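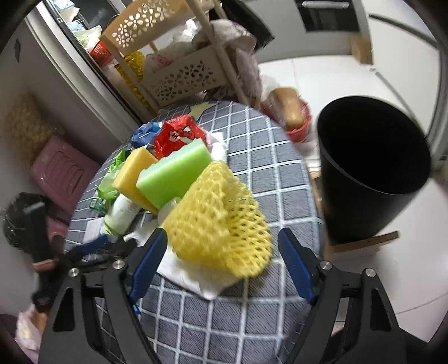 *Fruit net and a couple of sponges on the gray diamond cloth.*

I've been meaning to write up my table-clearing habits for ages, because the round table in our house is where everything lands. Groceries, mail, snack wrappers, whatever was in somebody's pockets. By October it's usually so bad that we eat on the couch!

So, first thing: wrappers and bags. I shake out the crumbs over the sink, flatten anything plastic and tuck it all into one bigger bag. If you stuff them in crumpled they take up the whole trash can (ask me how I know).

Foam fruit nets I keep, but only a few. They're great slipped over the neck of a glass bottle when you're packing for a trip, or between stacked bowls you don't want scratched. I also put one under a wobbly flowerpot last year and it's still there. Anything past 4 nets goes out, otherwise you end up with a drawer like my old one at the Polum apartment, which I swear had 1,000 of them in it.

## Sponges

I go by color. Green is for dishes, yellow is for counters and the table, and once a sponge gets tired it moves down to bathroom duty with a corner snipped off so it can't sneak back into the kitchen. Stand them on edge to dry! Lying flat in a puddle is what makes them stink. If one already smells, I don't bother rescuing it anymore, it just goes.

## The tablecloth

Patterned cloth hides a lot, so run your palm over it before you decide it's clean. Sticky spots get a dab of dish soap and warm water, then I leave it alone for 15 minutes and blot. Rubbing only spreads the spot. For candle wax, let it harden, lift off what you can with the back of a butter knife, then iron through a paper bag on low.
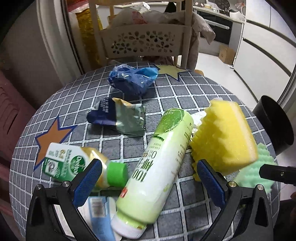 Toiletries are my weak point. They wander out of the bathroom and never go home, and a bottle left on its side will find a way to leak, even with the cap on tight. I keep a shallow tray by the hallway door (mine is from Dumlao, the little housewares place, but a baking pan works fine) and everything that smells nice goes in there, standing up, until someone carries it back. Keep scented stuff well away from the bread, too. I once had a whole loaf of rolls from Nutiretti that tasted like soap, and I'm still a bit mad about it.

If cologne does get on a cloth, blot it, rinse with cool water and wash as usual. On bare wood wipe it up fast, the alcohol can cloud the finish.

I do the whole table right after dinner while the kettle boils, one kind of thing at a time, trash first. The mail pile I still haven't figured out. At the moment it lives in a shoebox on top of the fridge, and the shoebox is full.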